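Budgeting for the Second Arm
What manufacturers should settle before they sign for a two-armed work cell

The purchase price of a robot is the figure that reaches the board, and it is seldom the figure that decides whether the purchase was sound. Companies planning for their first two-armed cell tend to begin with a quotation for the arms and work outward from there. Finance departments would be better served by starting at the table.
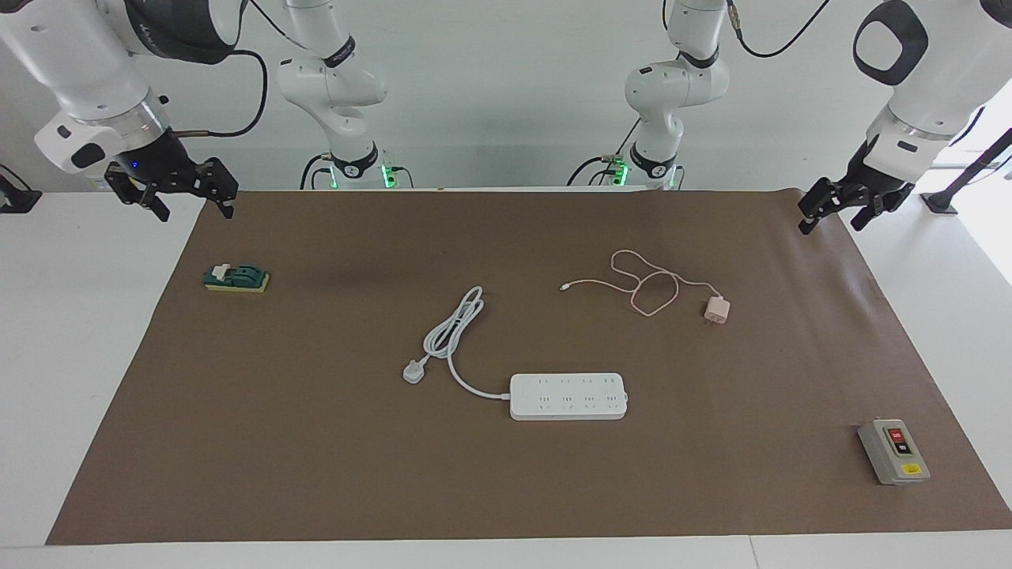

A bench cell for electrical goods makes a useful case, as the parts are small, inexpensive and awkward. A power strip is rigid, but its cord is not. A phone charger has a solid adapter at one end and a length of thin cable that will lie differently every time it is set down. A knife switch and a push-button control box keep their shape, yet each must be gripped in its own way. A buyer who intends to handle all four on one surface is buying flexibility, and flexibility has to be paid for in engineering hours long after the hardware has been delivered.

Olano, a maker of household electrical fittings, approved its first cell last January after a planning period that ran well past the original schedule. The company had asked for proposals from two integrators, Hutik and Collado. Hutik offered the lower price for equipment and billed programming by the hour. Collado quoted a higher fixed sum that included setup, operator training and a set number of part changes. On the first page of each proposal the difference appeared large. Once the purchasing office had added expected programming time for a product range of 628 items, it had nearly closed.

The exercise led Olano to reduce the range before it chose a supplier. Only items that passed through inspection every week were kept in the first phase. The remainder stayed with the existing hand stations, and the budget for them was left untouched. Planners elsewhere may find this the most useful part of the company's experience. A cell that must handle everything on the first day is difficult to price and more difficult to accept formally at handover.

Grippers deserve a separate line in any budget. Two-fingered grippers are widely available and suit a broad variety of parts, but fingertips wear, and a change of product may call for a change of finger. Olano now holds spare sets for both arms and counts them as consumables. Cable management belongs on the same page. Power and signal lines move with the arm, and a damaged line can stop a cell as surely as a failed motor. Replacement cables should be priced at the time of purchase, when the buyer still has some room to negotiate.

The work surface is often left out altogether. Tables must be stiff, level and fixed in position. Mats are cheap, but they curl and crease with use, and a part resting on a raised edge is no longer where the program expects to find it. A standing order for replacements costs little. Floor space, guarding, lighting and a safety review should also appear in the request for funds, even where the department believes they are already covered by the building budget.

Staff time is the entry most commonly underestimated. Olano recorded 913 hours of employee time between approval and full production, the larger share of it spent on fixtures, test runs and the rewriting of work instructions. None of those hours had been included in the original request. The company has since changed its form for capital projects, which now asks each department to state the hours it will contribute and the work that will be delayed as a result.

Financing also affects the timetable. Plora, a leasing firm active in light industry, offers terms of four years on bench-scale equipment, with service visits included in the monthly charge. Leasing suits companies that expect their product range to change. Outright purchase remains the better choice where the work is stable and trained maintenance staff are already on the payroll. In either case the contract should state who owns the programs written for the cell and whether they may be moved to a second site.

Acceptance testing should be agreed in writing before the order is placed. The test should use the buyer's own parts, cords and cables included, and should run for a full shift under ordinary conditions. Olano withheld the final payment until its cell had completed a Saturday shift with regular operators present and the integrator's engineers out of the building.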